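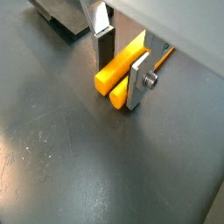 What the home care brochures leave out

September 8, 2018

My dad came home from the hospital with a new hip and a folder. The folder had his discharge papers in it, a sheet of exercises, and four glossy brochures for home care agencies. I've read all four more than once now and I still couldn't tell you what any of these companies does on a Tuesday morning when the aide's car won't start.

They all have compassionate staff. They all treat your loved one like family. (I have met a lot of families, and I'm not sure I'd pay by the hour for that.) Brollon promises "care as individual as a fingerprint." Palumbo has "a passion for dignity." Kernon's brochure uses the word "journey" nine times, and my father is going from the bed to the kitchen.

What I wanted was a price, a schedule, and the name of the person who'd be walking through his door. I figured those would be on the first page. They weren't on any page, so I started making phone calls. 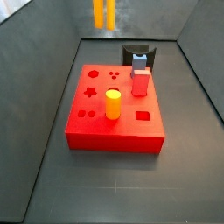
Brollon wouldn't quote a rate over the phone. They wanted to send someone for a free assessment first. I've bought windows, I know what a free assessment is. The woman who came was perfectly pleasant and spent most of an hour at the dining table, and at the end of it she recommended the package with the most hours. Dad can dress himself and make his own eggs. What he can't do is get in and out of the tub safely or pick up anything he drops. I told her that twice. The plan she emailed that night had "meal preparation" on it every day, including Sunday, when he eats at my house.

There was also a deposit of $800. I asked what it was a deposit on. She said it secured his place. I asked if there was a line, and she said there wasn't one at the moment.

Palumbo did better on the phone. A scheduler named Cinzia Zuccaro gave me an hourly rate right off, told me the minimum visit was 3 hours, and said the weekend rate was higher. I was so grateful to hear a number that I nearly signed up on the spot. Then I asked how often he'd get the same aide. "We strive for continuity," she said. I asked what that meant for, say, the last client they'd taken on. She said she'd have to get back to me. She hasn't.

Kernon sent me a link to a video.

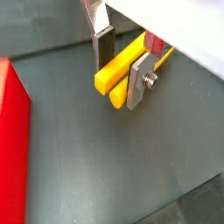
3 min read

I should say where I'm coming from. My aunt Assunta had home care for most of a year, from an agency that had won some kind of award. It had the seal on its letterhead and on the side of its cars. She had so many different aides that she quit learning their names and just called them all "honey." A couple of them were wonderful. One was Annick Paquette, who figured out within a day that my aunt wasn't eating lunch since she couldn't get the lids off anything. Nothing in the agency's care plan had caught that. Annick left in January for a job at a nursing home that paid better, and I don't blame her a bit.

So when a brochure tells me about "exceptional caregivers," my question is what you pay them and how long they stay. I've asked all four agencies how long their average aide has been there. Three changed the subject, and the fourth was Jimis.

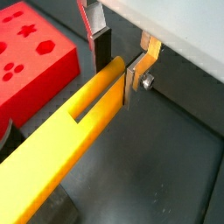 A red block with shapes cut into the top.

Jimis is the small one. The brochure is a sheet of paper folded in half, and there's a typo on the back. The owner, Vittoria Tedesco, picked up the phone herself, which could mean she's hands-on or could mean she can't keep an office person. She told me turnover was bad last year and a little better this year, and that if an aide calls out on short notice there's maybe a fair chance they can fill it before noon. If they can't, they call you and you don't pay. She'll put that in writing.

I'm not ready to call that a recommendation. A candid salesperson is still a salesperson, and I've been charmed before. I asked for two references and got them. One number was disconnected. The other was a man named Ettore Pace, who talked to me for a long time about his wife's care and said the aides were good, the billing was a mess, and I should check every invoice against the calendar. I believed him more than anything I'd read in that folder.

We're going to try Jimis for mornings, tub days only, and pay week to week. There's a $50 charge to change the schedule – I found that on the second page of the agreement – and I've asked her to strike it. Dad's view is that the whole business is a racket and he could buy a very nice walk-in shower. I priced one. The grab bars and a bench come out a lot cheaper, and my brother is putting those in next weekend whether or not the paperwork is signed.

If you've used any of these people, leave a comment. I'm mostly interested in whether they showed up.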